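October, entry 13, started 9:40

Bin contents, second sort. Carried on from yesterday's list, which stopped at the kitchen things. Cempaka Mandagi had already emptied the Hillilico crate onto the long bench, so I worked from there.

The aim is still the same: get the mixed household stock down to sets that fit one grey bin each, with no two things in a bin that could be taken for each other at a glance. 59 pieces on the sheet at the start of the morning. Three struck off before I did anything else. One was a saucer with a chip on the foot, and the other two were lids with no pots.

Bowls. The Destitari bowls come in four colors and they nest too tightly. Pulled them apart and put paper between them. The blue one has a hairline near the rim, keep it for display and don't wash it hot. Pink is sound and goes in the general set.

Cups. Metal and plastic together is fine as long as they differ in shape. The Fanthorpe tumblers mark each other when they knock, so one to a bin from now on. Plastic cups roll. I tried standing them all upright and gave up, they can lie how they like. Yusof shelf label for the plastic ones is wrong – it says "beakers" – fix when the label maker has tape.

Fruit. Still undecided. Cempaka wants fruit kept in with the rest, I would sooner have it in its own tray. Left it in the general set for this week. Check it for bruises before it goes back on the shelf. 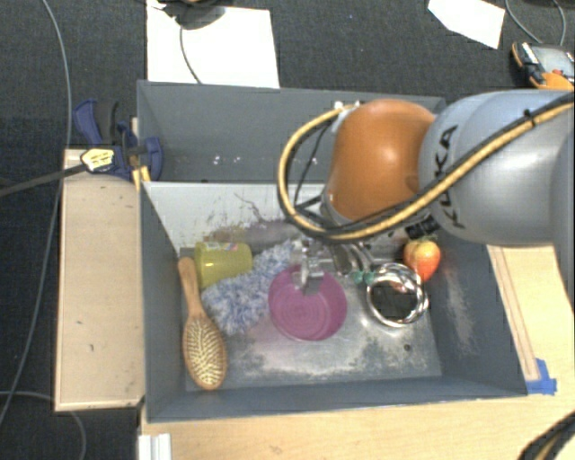
Brushes were the slow part. Most of the hairbrushes came in with lint packed down at the base of the bristles and a comb only gets the top layer. Best method so far: a wooden skewer along each row, then a damp cloth on the handle, and stand it bristles down on a towel for an hour. Don't soak the wooden ones. I soaked one last month and the finish on the head went cloudy.

Bristles up in the bin, please. Left face down they take a set and the rows splay.

11:15, stopped for the delivery. 2 bins' worth still on the bench, mostly spoons and sponges.

To do:
tape for the label maker
more paper for between the bowls
ask Cempaka where the second towel went
copy the struck-off pieces to the main sheet
look at the Fanthorpe box again, the bottom is giving way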